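Taking PCs apart for a living, now with an arm

September 11, 2019

Touran Tabrizi is late and so am I. She's got a coffee in one hand and a bag of screws in the other, and we do most of this standing up, in the back of the Pestbridge refurb shop in Flornisville. Loud in there. Fans going the whole time.

Pestbridge takes in retired office desktops, strips them, tests the parts, sells what's good. Since May she's been trying out Bolero, a robot cell you rent by the month from a company called Monti. Arm, gripper, the software, a set of printed fixtures. $900 a month, which she says is the first thing anybody asks.

"It's less than a person. It also does less than a person," she says. "You have to be okay with both of those."

So what does it do? Memory, mostly. Processors once the heatsink is off. Cards, if they're not too tall. Someone opens the case and clears any cables that are in the way, then Bolero goes in from the top. The sales pitch was whole machines, start to finish. Tabrizi didn't buy that part and Monti, to be fair, stopped pushing it after the first visit.

"They said full teardown. I said show me. They showed me memory," she says. "Fine. Memory is money. I'll take memory."

Setup took 2 days. She had budgeted one. Most of the extra went on teaching it where things are, model by model, because every office desktop has its own idea of where the slots go. Once a layout is saved you don't do it again, but the first one of each is slow.
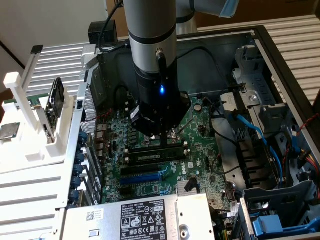
"The clips are the thing," she says. "Pulling a stick straight up is easy, my nephew could do it. Getting the clips open first without leaning on the board – that's what I'm paying for."

And does it lean on the board? Sometimes. She logs every job in a spreadsheet, old habit. In the last full run, 324 modules were on the list and Bolero got 224 out with no help. The rest got finished by hand. She doesn't think that's terrible. She doesn't think it's great either.

"Monti wants me to call it a success rate. I call it what's left on my bench at four o'clock."

Where it goes wrong: cables, mainly. A loose wire drifts over a slot and the gripper either stops or, worse, doesn't. There's a force limit you can set yourself and she has hers way down. Makes it slower. She'd rather have slow then cracked boards.

The printed fixtures she likes a lot. Parts come out and get set down in a known spot, the next step knows where to find them. "Best bit of the whole kit. I'd buy just those." (You can't, I checked. Rental only, all one package.)

Support is decent. They pick up the phone. Updates come too often for her taste, one of them wiped a saved layout and she had to teach it over again. Monti gave her a credit for that month without an argument.

I ask who shouldn't bother. Small shops, she says, right away. Anyone who sees a diffrent model every hour. You need a stack of the same machine or you're teaching it all day.

Is she keeping it? Long pause, sip of coffee.

"Through the winter. Then we talk price." She's already walking back to the bench.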